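Home | Travel | Lodging | Places A–Z | Help

Serviced apartment

Print this article | E-mail this article

A serviced apartment is a furnished dwelling rented for short or extended stays, with housekeeping, linens and utilities included in the rate. It differs from a hotel room chiefly in having a kitchen, and from an ordinary lease in the length of the agreement, which may be as short as 2 nights.

In the lake town of Grolten, the form dates from the conversion of the Papadakis boarding house, whose upper floors were divided into suites for visiting engineers. The building now holds 276 units and is managed by Skuliron, a regional lodging firm. Demand is highest in June, when the rowing season opens. 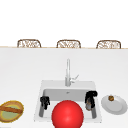 Kitchen counter with inset sink and tall faucet, computer rendering.

Rates are usually quoted by the week or month – a deposit is common for stays of more than 30 nights. Cleaning is weekly in most properties, and guests may request extra towels at the front desk. Units at the Flondevano, a newer property across the harbor, average around 900 square feet and include laundry machines.

Local rules treat a stay of six months or longer as a tenancy. Operators must then provide a written lease and may not enter without notice.

See also: Boarding house; Extended-stay hotel; Vacation rental

Reader comments (2)

Grażyna Kozłowski: The Papadakis building also had a ground-floor restaurant. Could that be added?

lakeside_renter: Does the six-month rule apply if you switch units halfway through?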